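3.2 Operating rules for shared tabletop cells

The rules were drafted by Şimşekoğlu and first applied at the Vivby site in August. They cover bimanual work with household objects on a table that people also use. Before each session the operator checks three points: the payload setting matches the mounted gripper, the speed limit is at or below 200 mm/s, and the stop button is within reach of the person supervising. A session may not start until all three are entered in the log. We reviewed 1,481 log entries and found 56 in which at least one point was missing, most often the payload setting after a gripper change.

Cable routing is treated separately. Loureiro noted that the general guidance used at Kunelby was written for single arms and says little about slack between two arms working close together. Our rule asks that the full path of each arm be run once at low speed, with no objects on the table, after any change to the cabling (Figure 2).
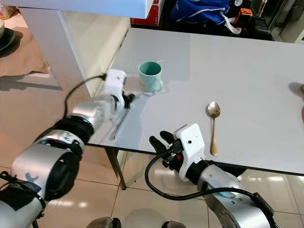
Figure 2. Two-arm cell with mug, spoon and cloth.

Slack is the hardest of these items to put in numbers. A cable that is too short pulls on the connector when the wrist turns, and one that is too long can catch on objects or on the other arm. In Figure 2 the cable from the right gripper drops in a wide loop before it runs back along the arm – a loop of this kind has to be checked at the lowest wrist position as well as at rest.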